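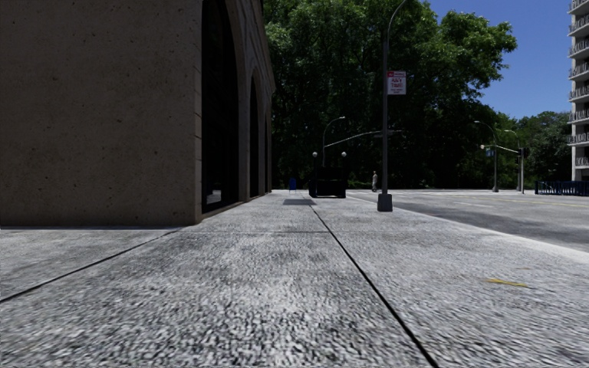
Figure 1. Rendered view of a concrete footpath, with joints between slabs, bounded by a building and an asphalt road.

3. Joint width and seasonal movement

3.1 Background

Concrete footpaths move. Slabs shorten as they cure and as the temperature drops, and they lengthen again in warm weather. Joints are placed so that this movement takes place along a chosen line and does not produce random cracking. In older commercial streets the spacing of those joints was often set by the width of the adjoining lots, and later repairs have left a mixture of spacings within a single block.

Gajdoš and Ongart treated joint width as a fixed property of the slab. Their measurements in Nileck were taken over one week in February and gave no information on seasonal change. Duangkaew used a longer record but pooled contraction joints and expansion joints, which respond differently to the same change in temperature. The present section keeps the two types apart.

3.2 Measurement

Joint openings were measured in two districts, Grustska and Nileck. Each joint was read at three points along its length with a tapered steel gauge: at the building side, at the centre and at the kerb. The gauge was inserted until it made contact with both faces. Where the upper edge of the slab had spalled, the reading was moved along the joint to the nearest sound section and the shift was noted on the sheet.

In total, 3,408 readings were kept after checking. Readings were rejected if the joint had been resealed between visits, or if the slab on either side had been lifted for access to services. Slab temperature was recorded with a contact probe held in the shade of the operator for two minutes. Air temperature was also recorded but was found to be a poor substitute, particularly on the sunny side of the street, and it is not used below.

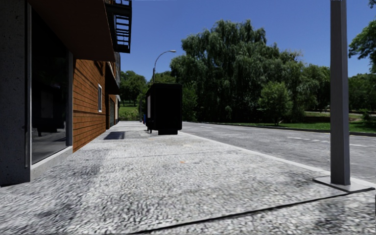

Sealant condition was graded on a four-step scale taken from the Siriwan maintenance manual. Grade A is fully bonded. Grade B shows loss of bond on one face only. Grade C shows loss of bond on both faces, and grade D is assigned where the sealant is missing over more than half of the joint. The grading was done by Noiphan and repeated without reference to the first set by Sitthichai. The two agreed in most cases; disagreements were nearly all between B and C, and were settled by a third visit.

3.3 Effect of frontage
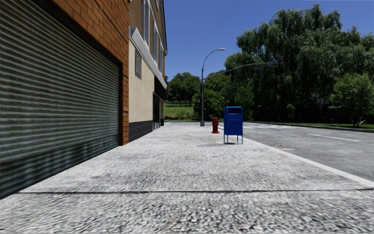 Figure 2. Rendered view along a footpath, with a roller shutter at left and a joint crossing the near foreground.

The restraint at the building line is seldom known with any confidence. Design drawings usually show a compressible strip between the slab and the wall, but in the trial openings at Grustska the strip was often found to be filled with mortar from later work on the shopfronts. A slab held in this way cannot expand towards the building. It pushes towards the kerb, and the longitudinal joint closes more on that side than the free-slab calculation predicts.

Readings taken at the building side were therefore compared with those taken at the kerb. For slabs with a clear strip the two sets followed the same slope against temperature. For slabs with a filled strip the building-side slope was flatter - in the worst group it could not be told apart from zero - and the sealant grades were lower at the kerb end.
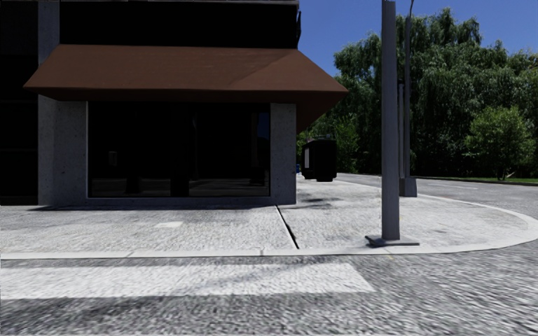 Word count: 613

Shade from awnings and tall frontages is a second source of error. A slab that is partly shaded has no single temperature, and a probe reading taken at its centre may represent neither half. We excluded any slab where the shadow line fell within 300 mm of the probe. This removed 11 joints from the Nileck set and left the fitted slope there almost unchanged, so the same rule was applied to Grustska without further testing.

3.4 Limits of the data

No readings were taken during rain or on the day after rain. Moisture swelling is small compared with thermal movement but acts in the same direction as heating, and the Gravside trials suggest that it can delay the opening of a joint in early autumn. Subgrade type was taken from council records and was not checked on site. The fitted slopes for both districts are given in Section 4, with sealed and unsealed joints listed separately.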